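Linen Reuse and Folding Standards Project
Interim progress report, second period
Prepared for the Gillell program office by Veronika Koller, project lead
February 2019

1. Status

Work packages 1 and 2 are complete. Work package 3 (folding method for mixed cloth) is in progress and is expected to close one month behind the plan. Work package 4 (storage and issue) has started at the Nurkau site only. Spending is within the approved budget. No change to the total grant is requested. One transfer between budget lines is requested in section 7.

2. Background to this period

The first report ended with the intake of donated and retired cloth at Nurkau and the agreement with Štefanec for laundering. The items are mainly table napkins, small tablecloths, tea towels and plain cloth squares. They differ in size, weight and hem construction, and most of them arrive from the laundry in bags, gathered and creased. The aim of the current period was to set down a folding method that gives the same finished size for each class of item, so that shelf stacks hold their shape and issue counts can be taken from stack height.

The method used before the project had no written form. Items were folded in halves until they fitted the shelf. Stacks leaned, and counts taken by height did not agree with counts taken by hand.

3. Work package 2: sorting and classes

Intake sorting closed in December. Benedito Macedo completed the class list, which now has 9 entries. Each class is defined by the longer side of the item, the ratio of the sides and the hem type. Color is recorded but does not define a class.

Two points from the first draft were changed after use:

Items with rounded corners were moved out of the napkin classes. They cannot be squared by matching corners and need a fold from the center line.

Items with one damaged corner stay in their class if the opposite hem is sound. The sound hem is used as the reference edge. Small marks near a corner do not affect the class and are entered under condition.

The trial set for work package 3 was drawn from the sorted stock and contains 200 items. It includes items from every class, with a larger share of the plain squares and napkins, which make up most of the requests from receiving sites.

4. Work package 3: folding method

The method has four stages: lay out, open, square and fold. The first two take most of the handling time and most of the revisions in this period concern them.

Lay out. The item is placed on a clear white tabletop with its longest visible straight hem toward the near edge of the table. White was chosen over the gray surface used earlier because the outline of muted and dark cloth is easier to read against it. Pale cloth is harder to read on white, and a darker sheet is laid under it.

Open. Gathered cloth is opened from the bunched end, away from the reference hem. The earlier draft told the operator to pull at the nearest loose corner. On items with several overlapping layers this moved the reference hem and the item had to be laid out again. The revised text asks for the visible hem to be held in place while the upper layers are released. 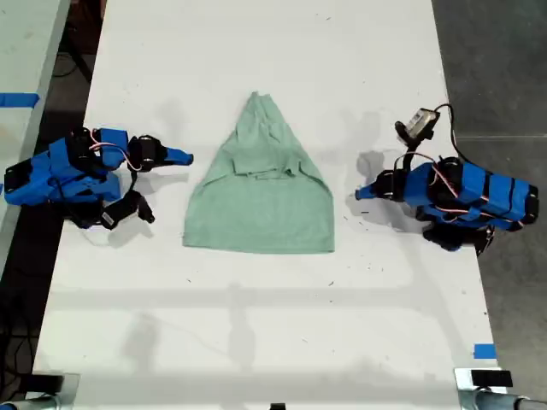
Figure 1. Sage-green cloth at the lay out stage, bottom hem nearly straight, upper part gathered to a point.

The cloth in Figure 1 corresponds to start condition C in the method sheet: one hem readable along its length, lower part wide and mostly smooth, and an uneven line of folds across the middle. Condition C needs a single opening movement if the layers above the line are free of each other. If they are not, the item is treated as condition D and shaken out by hand before it goes back on the table. Conditions A and B cover items that arrive flat or folded once. They need no opening stage.

The line of overlapping edges is the part of condition C that caused disagreement in classification. A small flap in this line may be a true corner or a raised fold. The method sheet now states that a flap is treated as a fold until a hem has been found on two of its sides.

Square. The reference hem is aligned with the near table edge and the side hems are drawn out at right angles to it. Creases are smoothed from the center outward. Creases that remain after one pass are left. A second pass improved the look of the surface but made no difference to the finished size.

Fold. The number and order of folds is set by class. All sequences start from the reference hem and end with the open edges inside. The sequences for the napkin classes are final. Those for small tablecloths are still in draft.

5. Results to date

The first 100 items of the trial set have been folded under the revised text. Nearly all reached the specified finished size on the first attempt. The exceptions were tablecloths with a stretched side hem, where the two long edges no longer match. A tolerance for this class will be added to the sheet.

Stack height for the napkin classes now agrees with the hand count at the level set in the project plan. The tea towel classes do not yet agree. The cause is the difference in weave thickness within one class, and the options are to split the class or to stop using height counts for it. Benedito Macedo favors the split. The lead's view is that another division will slow intake sorting and that a hand count is acceptable for these items. A decision will be taken when the second half of the trial set is complete.

6. Work package 4: storage and issue

Shelving at Nurkau has been relabeled by class. Shelf depth is sufficient for the finished sizes of all napkin and towel classes. Two shelves were lowered to take folded tablecloths. Issue records are kept in Cleto, which has been set up with the class list and a condition field. Entry of old stock into Cleto is incomplete. Items received before the sorting stage appear under a general heading and will be moved to their classes as they are issued or refolded.

7. Deviations and requests

Delay in work package 3. The rewriting of the opening stage meant that items folded under the earlier text could not be used in the results and were returned to the trial set. No extension to the project end date is requested.

Laundry return condition. Štefanec returns cloth in filled bags. Flat return on trays was priced and is above the laundering budget line. A looser bag fill has been agreed at no extra charge and will be tried during the next period.

Budget transfer. Approval is requested to move the unspent amount under Travel to Equipment, to buy a second table surface and darker underlay sheets. The amounts are shown in the financial annex, line 9.

8. Plan for the next period

Complete the trial set and record finished size, start condition and class for each item.

Finalize the small tablecloth sequences, including the tolerance for stretched hems.

Decide on the tea towel classes and update the class list in Cleto.

Issue the method sheet to receiving sites in printed form. The drawings for conditions A to D are being redrawn at a larger size after comments on the draft.

Begin storage work at the second site once the shelving dimensions have been confirmed. The measurements supplied so far do not include the clear height between shelves, and a corrected sheet has been requested.

Attachments: class list, method sheet (draft), financial annex.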